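Speaker notes, Westwood tenants evening, 25 June 2023
Talk: Keeping a small rental house cool without running up the bill

Start with the bill. Hold it up. July last year, $189, and that was with the thermostat at a number I wasn't happy with. Ask who paid more. Let them groan a bit.

Say early: I rent too. Everything tonight can be undone when you move out. No drilling, no calling the landlord, except one thing at the end.

First part, windows. Most of the heat in my place comes in through glass, west side, after lunch. Close the blinds BEFORE the sun gets round there. People wait till the room feels hot. Too late, the floor and the couch have already soaked it up and they'll give it back all evening.

Light colored lining on the curtains. I clipped old white sheets behind mine, looks fine from inside, looks a bit sad from the street. Pause for laugh, or don't.

Outside shade beats inside shade. If you have a porch, a roll-up shade on the porch. If you don't, even a tall plant in a pot helps a little. Don't oversell the plant.

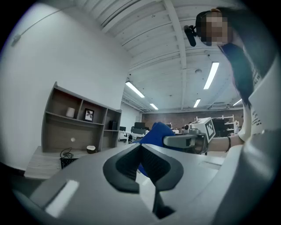

Night air. This is the big one, slow down here. Once it's cooler outside than in, open up. Low window on the shady side, high window on the other side. Fan in the high one, blowing OUT. Everybody puts it blowing in. Blowing out pulls air through the whole house and you can pick which room gets the breeze by which window you open. Shut the doors to rooms you're not sleeping in.

Morning, close everything. Yes even if it still feels nice. I do it while the coffee's going.

If someone asks about smoke days: keep shut, no night air, run the AC fan with a clean filter. Don't get pulled into the filter ratings argument, it ate half of the last talk.

Fans. They cool people, they don't cool rooms. Turn off when you leave. Ceiling fan should push air down in summer, there's a little switch on the housing, turn fan off first, wait for it to stop. My Ulier box fan is old and loud, works. Wipe the blades, dust slows them down more than youd think.

Stuff that makes heat. Oven, dryer, dishwasher on heated dry. Move it to late evening or skip it. We eat a lot of cold noodles in July. Old desktop computers too, mine was heating the back bedroom all day for no reason. (Ask the room what else, somebody always says aquarium.)
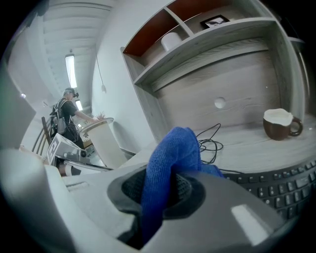

Drafts. Same gaps that leak in winter leak in summer. Foam strip around the front door, rolled towel at the bottom if you're cheap like me. Window AC: check the side panels, the accordion bits are thin, cut foam board to fit and tape it with the kind that peels off clean. Took me one evening.

AC settings. Set it and leave it a while. Dropping it way down doesn't cool any faster, it just runs longer. Bump it up a few degrees when you go out. Change or wash the filter, write the date on the edge in marker.

The one landlord thing: outdoor unit. If it's packed with leaves and cottonwood fluff, ask them to have it cleaned. Put it in writing, be nice, keep a copy. Mine at the Politis building took 11 days to answer but they did it.

Numbers slide, go fast. 396 kWh less over the summer than the year before. Same house, same people. Summers arent all alike so say that, somebody will bring it up.

Older neighbors. Knock on the door when it's bad out. The library on Larkurska is air conditioned and has good chairs. Dizzy, confused, not sweating, call 911, don't wait and see.

Questions. Handout is on the table by the door, take two.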